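Pledel amplía la recogida de demostraciones para el desmontaje robotizado de ordenadores

Kekcombe, abril. Pledel ha completado la primera fase de Wimmont, su proyecto para que un brazo robótico aprenda a desmontar ordenadores de sobremesa a partir de ejemplos guiados por personas. El conjunto reúne 1.606 demostraciones, grabadas por 10 operadores en 2 puestos de trabajo.

Cada demostración recoge una sola operación: extraer una unidad de disco, soltar un conector o retirar un módulo de memoria, entre otras. El operador dirige el brazo a distancia y el sistema guarda las imágenes y la posición de las articulaciones.
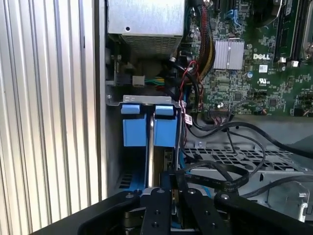 Los intentos fallidos también se conservan, etiquetados aparte. «Al principio los borrábamos y el modelo no sabía corregir un mal agarre», explica Hamdia Negash, responsable de datos de Pledel. «Ahora pedimos al operador que siga grabando hasta recuperar la pieza o darla por perdida».

Los cables son la principal dificultad, porque cambian de posición de un equipo a otro. La segunda fase incorporará 38 modelos de torre y ampliará las sesiones a los sábados.

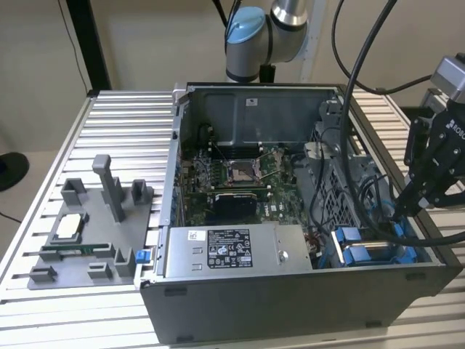
Torre abierta en el puesto de trabajo, junto a la bandeja gris para componentes. Foto: Pledel.

El entrenamiento corre a cargo de Lam, socio técnico del proyecto, con un equipo que dirige Henok Fikre. Los primeros resultados se presentarán a las plantas de reciclaje participantes cuando termine la segunda fase.

Contacto de prensa: Kátia Meireles, departamento de comunicación de Pledel.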